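Prernelix Paired Hand Grippers
Hire or buy, sold in sets of 2

Most automation budgets start with the arm, run out at the arm, and leave everyone wondering how the arm is meant to learn about shirts. The Prernelix set is for the part of the budget people forget: a person, holding a gripper in each hand, doing the job properly while the recording runs.

What to put on the order
Grippers, pair: £733
Spare jaw set (Plimar pattern): £80
Hire, per week, per pair: £350

Do the sums before you hire. By the third week you could have owned a pair and gone out for lunch. Phones are not included in either price, and finance will ask.

Sizing the job
Cloth is slow. If your planning sheet allows the same time for a shirt as for a cardboard box, change the sheet. Allow for charging and a proper break, as wrists complain well before batteries do. Our Negi carry case holds one pair and, despite what customers keep trying, nothing else.

Blue cloth on a cream sheet, a gripper at work in both pictures:

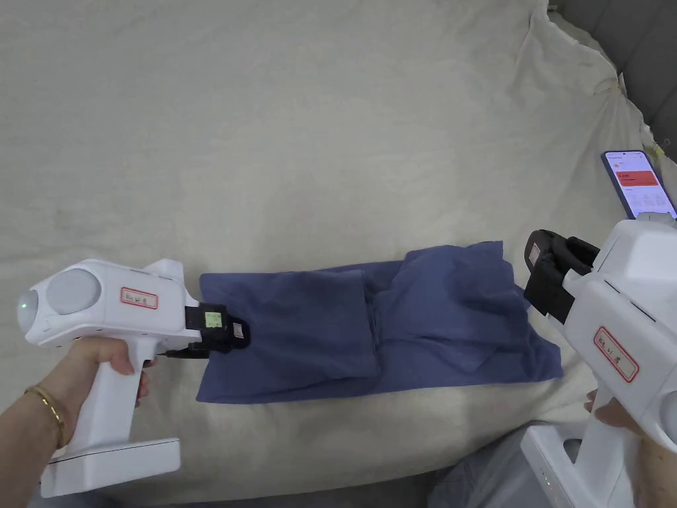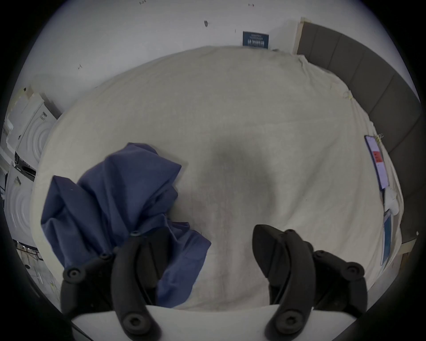
Delivery and returns
Orders leave us on Saturday. Hire sets come back in the case they went out in, with the jaws fitted. Sets returned by way of the Harov depot take longer, for reasons Harov has never shared with us.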